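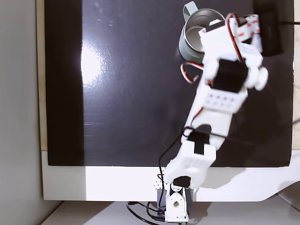

# Bench tips for teaching a small arm by hand

These are notes for people who have a hobby-size arm at home or in the garage and want to teach it kitchen jobs by showing it. They assume the arm is built, the servos are numbered and the software talks to it. Most of them came from the Ludum workshop evenings, and the section on cables is largely Ieuan Kemeys's.

## Before you start

Clamp or screw the base down. A base that creeps a quarter inch over an evening will spoil every recording made after it moved. Put a pencil line or a strip of tape along two sides of it and check the line each time you sit down.

Mark where the mug, cup or bowl goes. Masking tape works on most surfaces. Use four small corners instead of a full ring, and cut them low so the gripper doesn't catch an edge.

Shiny boards look nice and wipe clean, but they throw the ceiling light straight back at the camera. Move the lamp to the side, or bounce it off a wall. If you can't, lay down a dark placemat with some grip to it. Draw the curtains too if you record in the afternoon, or the light will change halfway through the set.

Wipe the board with a barely damp cloth and let it dry. Skip polish. It makes mugs slide.

## Cables

Leave enough slack at each joint for the full bend, plus a finger's width. Move the arm through its whole range with the power off and watch each loop. Anything that goes tight needs rerouting.

Keep loops away from the gripper side. A soft hook-and-loop tie holds better than a zip tie and won't cut into the wire. Don't tie across a joint. Tie on either side of it.

Run the power and data leads out behind the base and tape them to the table about where your elbow won't be.

## Moving it by hand

Turn the torque off first, and hold the arm up while you do it, or it will drop onto whatever is under it. Hold it by the brackets, never by the servo horns or the wires.

Go slower than feels natural. Start every demonstration from the same rest position and finish it there. I use a folded dish towel as the rest, and the arm lies on that between takes.

Your hand will be in the camera view. If the software learns from pictures as well as joint positions, this matters a lot, and you are better off using a second arm or a controller.

## Moving it by remote

With a leader arm, line the two up before you switch on. If the leader is folded and the follower is stretched out, the follower will jump to match. Gumede's starter sheet says to bring it in at low speed, and that is good advice even with other software.

With a game controller, set the stick speed low and practice for ten minutes without recording. Amnuay Sriwong puts the controller on a beanbag in her lap so her hands don't drift. It looks silly and it helps.

Watch the follower, or watch the screen, but pick one and stick with it for the set.

## Picking up a mug

- Come down over the rim with the fingers open wider than you think you need.
- Stop just above, pause for one breath, then lower.
- Close until the mug is held and no further. A servo that hums is squeezing too hard.
- Lift straight up before going sideways.
- Set it down fully before you open the fingers.

Metal mugs survive drops. Use one until you trust the arm. Little pieces of rubber shelf liner glued inside the fingers help with smooth rims. Replace them when they go shiny.

Leave the mug empty. Water can wait until the arm is reliable, and then only with the electronics moved well back.

## How many takes

I kept 420 takes for one mug job out of 435 recorded. The 15 I threw out were bumps, dropped mugs and one cat. Delete bad takes right away, while you still remember which they were. Move the mug a little between takes, inside an area you have chosen, or the arm will only ever learn one spot.

Take a break every half hour. Tired demonstrations are jerky, and the arm will copy that.

## Cleaning up

Let the servos cool before you fold the arm. Brush crumbs out of the gripper with a dry toothbrush. Check the horn screws once a week. Back up the recordings to a second drive and label the folder with the job and the month, such as "mug to left, April."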